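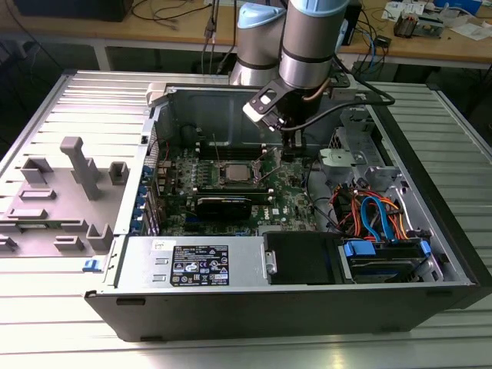

Plenty of old office towers have years left in them once they get more memory and a clean. The job takes under an hour and needs one Phillips screwdriver. These steps suit most business desktops.

## Before you start

Back up anything you care about. Look up the model's service manual and note three things:

- the type of memory it takes (DDR3 and DDR4 don't interchange)
- the most it will accept in total
- which slots to fill first

Shut the computer down from the menu, switch it off at the wall and unplug every cable. Hold the power button in for nine seconds to drain what's left. Touch bare metal on the case before handling any parts, and keep off carpet.

## Fitting the memory

1. Lay the tower on its side and take off the side panel. Some use a latch, others a couple of thumbscrews at the back.
2. Find the memory slots, normally close to the processor.
3. Press the clips outward. On some boards only one end opens.
4. Line the notch in the module up with the key in the slot. If they don't match, you have the wrong type.
5. Push down evenly on both ends until the clips snap in. It takes more force than most people expect.

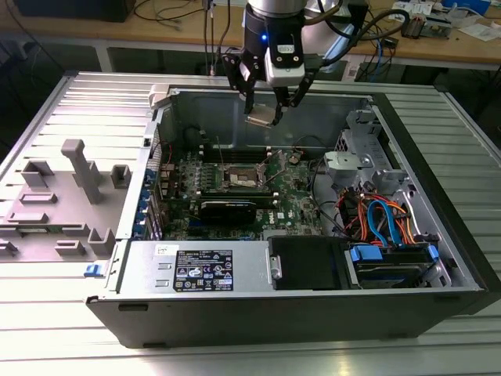
Put matched pairs in the slots the manual names, which are often the same colour. A mixed pair will usually run – just at the speed of the slower module.

## Dust

Use short bursts of compressed air and keep the can upright. Hold each fan still with a finger so it doesn't overspin. Leave the processor cooler where it is unless you have fresh thermal paste on hand.

## First start

Refit the panel, plug in and switch on. The first boot can be slow while the board checks the new memory. Go into the BIOS and confirm the total.

If you get beeps or a blank screen, switch off, unplug and reseat the modules one at a time. Rafia Memon's notes on beep codes are on the Jetomcombe help page.

*Mahmoud Ouazzani, updated 29/11/2018*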